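Is the Brulimar gripper kit worth it for a small shop?
Posted in Automation & Robots

I keep going back and forth on the Brulimar starter kit. It's 800 dollars with the wrist camera, and I'd put it on our secondhand arm to pick small parts out of shallow trays. My boss says wait for the Pravau one in October. Has anybody run the Brulimar for more than a weekend? Mostly I want to know if the camera is any good up close.

benchrat78
I had the Pravau before this and sent it back. Get the Brulimar. The fingers come off with two screws and the manual is in real English, so that's already a win.

Henríquez
Wife's cousin has one, seems fine? Check the cable length before you buy, that's all I know. 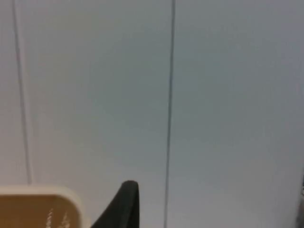
Rutside_Mike
Regular member, Automation & Robots
Saturday, June 12, 2021

I've had mine going for 8 weeks, so a bit more detail. The camera rides right at the wrist and you always get a black finger in view, which I like – I can tell how close I am to the tray rim before I do something dumb. Mine's a cream rim with a brown inside, and it shows up fine against a plain pale wall. Edges do come out a little soft, so if you need to read tiny labels you'll want a second camera (I paid 78 dollars for mine). Slow the approach way down for the first few days! Also the fingers are wider at the base than at the tip, so measure your trays first. I didn't, and had to redo all my pick points.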